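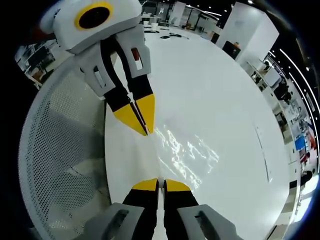 3 min read

Fingertips, and why I changed my mind about the hard ones

I have been putting off writing up the gripper comparison because the numbers kept moving. They have stopped moving enough to be useful, so this covers tip geometry, opening width and handoffs. Cameras get their own post once I have redone the lens calibration.

The units are two hand-held grippers of the same general design: two fingers, gray mounts with slots, black fingers, yellow tips. Unit A has the stock tips from Luvness. Unit B has the same outline in a softer compound that Eldana Seyoum cast for me in April. The outlines agree closely enough that I treat the shape as fixed and the compound as the only variable. Somebody will object to that, and the objection is fair.

The first test was dull. Close on a steel gauge pin, pull, read the scale, open, repeat. I did 60 pulls per unit. The soft tips held a higher load before slipping, as expected, but their spread was wider, and the spread got worse toward the end of the run. I wiped them with alcohol and did another 60. The spread came back down. If you use soft tips, put cleaning in the procedure and write down when you did it.

The second test was closing alignment. With the fingers fully closed, the two tips should meet along a straight seam. If one leads the other, thin material rolls out of the pinch. Unit A needed a shim behind one mount. Unit B did not. I don't read anything into that beyond assembly tolerance.

Opening width matters more than I gave it credit for. Wide open, the fingers clear most things on a desk, but there is a long travel before contact and the trigger is not linear over that travel. The Fikre controller lets you reshape the curve. I flattened the first part and left the rest alone.

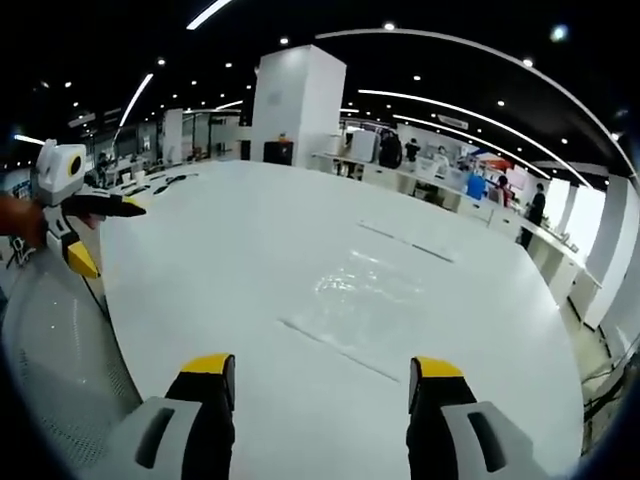
Fingers open over the table, nothing in the grip.

The controller logs finger position, and at 500 samples a run the file is small enough to open in a spreadsheet. I would like a time stamp from the camera in the same file. At present I line the two up by closing the fingers sharply at the start of each run and looking for the step. It works until you forget to do it, and I forgot on nearly 60 files before I added a check to the script.

Then handoffs. One gripper holds a thin flexible strip, the other takes it, the first lets go. This is where I expected the soft tips to win outright. They did when they were receiving. When they were giving, the compound clung to the strip on release and pulled it sideways, sometimes clear of the receiving tips. 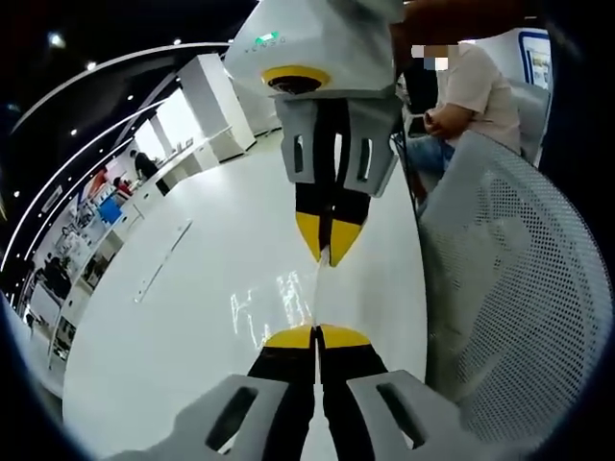
I had assumed the pair should match. After 181 handoffs I would run soft on the receiving side and hard on the giving side, and accept that the roles are then fixed for the session. If the task needs handoffs in both directions, I would go back to hard tips on both units and add a light texture to the pinch face. Vivunville sells a textured sleeve that might do it. I have not tried one.

Some smaller notes. Approaching tip to tip, directly in line, gave me fewer misses than coming in from the side, though it is more awkward on the wrist. A glossy tabletop is a poor background for pale strip. I lost the edge of it in the video several times and will switch to something colored. The mount screws want thread locker.

The files and the trigger curve are in the Cinutthorpe folder, same link as last time. The pull data has one bad row in the second Unit A run, which I have left in and marked. Next up is the camera post, after I find out why the focus ring drifts.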